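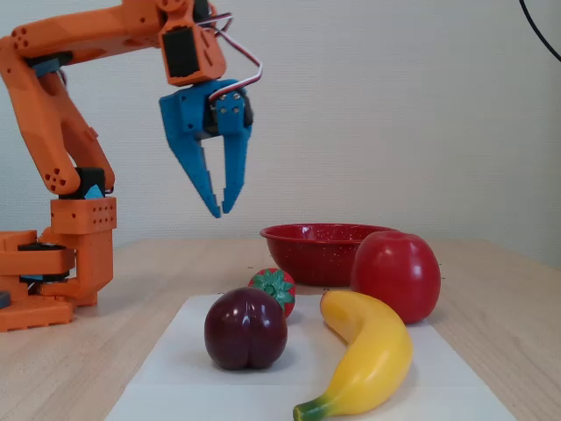
El brazo naranja con pinza azul, ante la fruta de juguete y el cuenco rojo.

El taller Bisix ha abierto en Wusau un curso para enseñar tareas a un robot mediante control remoto. El alumno maneja un brazo guía y el otro, sobre la mesa, copia cada gesto. El ejercicio inicial consiste en guardar piezas de fruta en un cuenco, y cada participante graba 30 demostraciones.
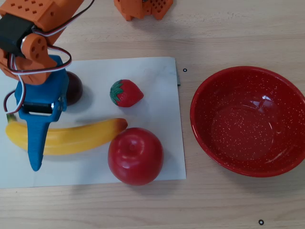
La pinza, sobre el plátano.

Con esas grabaciones se entrena después el programa que moverá el brazo sin ayuda. El curso dura 5 semanas, con 2 sesiones semanales, y cuesta lo mismo para socios y no socios. La siguiente convocatoria será en octubre, en el local de Storngate.
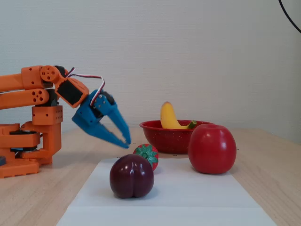 Najjar, en cambio, opina que treinta repeticiones se quedan cortas si la fruta cambia de sitio, y pide que el curso dedique más tiempo a corregir los fallos del operador. Bisix mantiene por ahora el programa previsto.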